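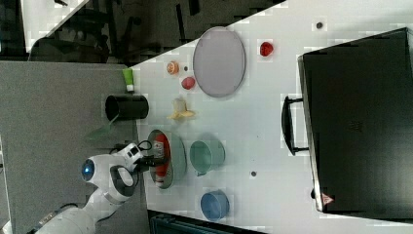
Break table, fruit and cups out, black suitcase on the right.

Didstead break area, monthly walk-round, October
Filled in by Rozália Gajdoš

Tabletop surface: OK. White top, so spills show up fast, and I like that about it!

Plates: OK. The big oval gray one and the round gray one both go on the list. Please run a finger along the rims for chips when you wash them (I cut myself on one last spring, never again).

Cups: OK. Pale green and blue. Keep them well in from the edge, folks, handles turned inward where there is one.

Fruit: COMMENT. Banana, peach, the cut orange and the little red one were all straight on the table. Cut fruit needs a plate and a cover, and whatever is left at 4 pm goes in the compost.

Bottle and black container: ACTION. The green bottle was lying down right at the border of the table, with the black container at the edge too. Stand the bottle up and move both in a hand's width.

Luggage: ACTION. That big black suitcase takes up half our eating space. Cases go on the Trorkport rack by the door, which holds 95 kg, so no excuses!

Open actions: 2. I'll pop back before lunch to sign them off.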